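Premov Fold - perception + grasp planning for soft goods

Finds folded cloth on busy backgrounds, picks a jaw line, sends it to your controller. Stripes, florals, waffle knit - no retraining per bedspread. 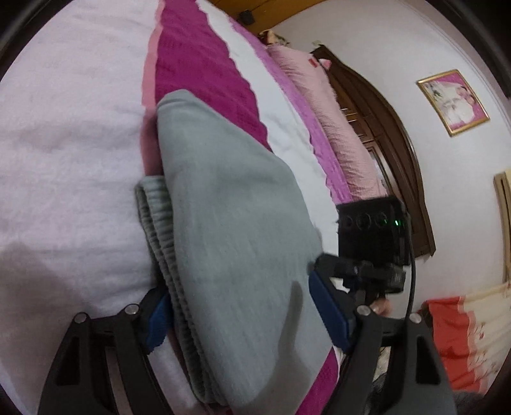 Folded gray blanket, both pads closed on it.

Grasp labels come straight from hand-held demos. Loads 72 clips at a time, 50 free with every seat. Pad contact gets tagged automaticaly.
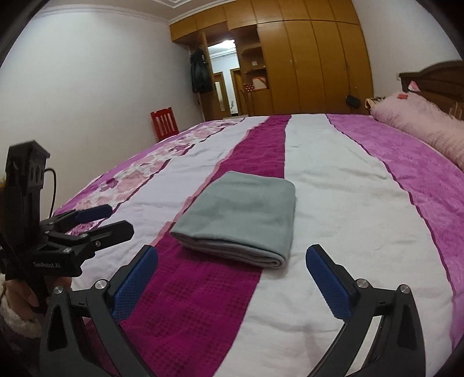 Jaws open, cloth lying across two stripes.

Two-gripper sessions supported, one timeline, seperate tracks. Needs Celer runtime 403 or later.

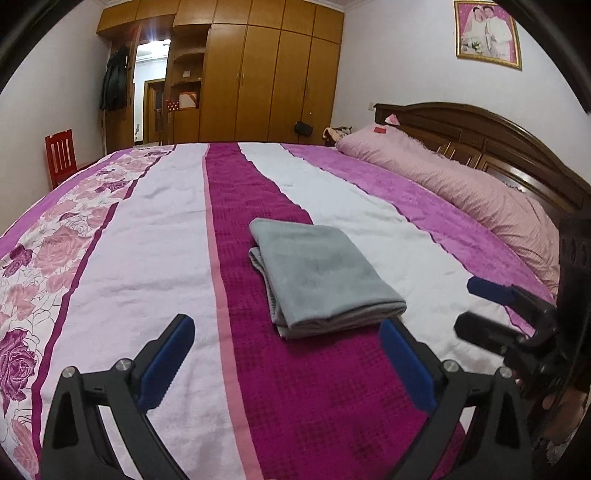

Wide lenses OK - curve correction is on by default, turn it off in Settings. Part no. 382. Quotes: Saoirse Mulcahy, sales desk.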